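Notes > Perception > Segmentation

Timestamps before masks

Most of February went into the segmentation model for the Bandley pipeline, and most of that was wasted effort. Clear packaging kept coming out with ragged masks, so I retrained, then retrained again with heavier augmentation. Validation barely moved.

The fault was upstream. Our loader paired each image with the nearest pose sample by arrival time, and the pose stream was being buffered. On one session of 2162 images, 758 were matched to a pose from at least one tick earlier. Labels are projected from a fused map, so a stale pose shifts every mask. On a large opaque box you hardly see it. On a thin plastic wall the shift is wider than the thing you are labeling.

Inês Neves found it by plotting mask offset against gripper speed. The correlation was obvious once drawn. The fix is 17 lines: stamp at the sensor, interpolate the pose, drop any pair with a gap over the threshold. Henrique Morais wants the threshold in the config file — I have left it as a constant for now.

Heaps are still the hard case. Clear tubs overlap clear tubs, printed text shows through, and a patterned cover underneath supplies plenty of false edges. 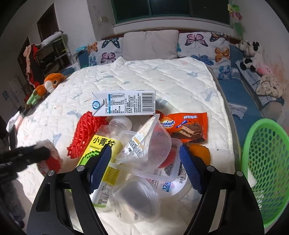
Mixed packaging between the fingers, clear cup nearest.

The next change is in the planner. It currently takes the top-scoring mask and commits. I want it to keep the best few hypotheses per region and penalize grasps whose ranking flips under a small pose perturbation. The prototype adds 86 ms per cycle, mostly from copying masks between processes.

Comments

Albertina Vilela: Did you interpolate rotation separately from translation?

Author: Yes. Slerp for rotation, linear for translation.

Fidel Durán: We had the same buffering problem on Aguiar. Check your depth stream too.

Contact | © 2021 | Back to top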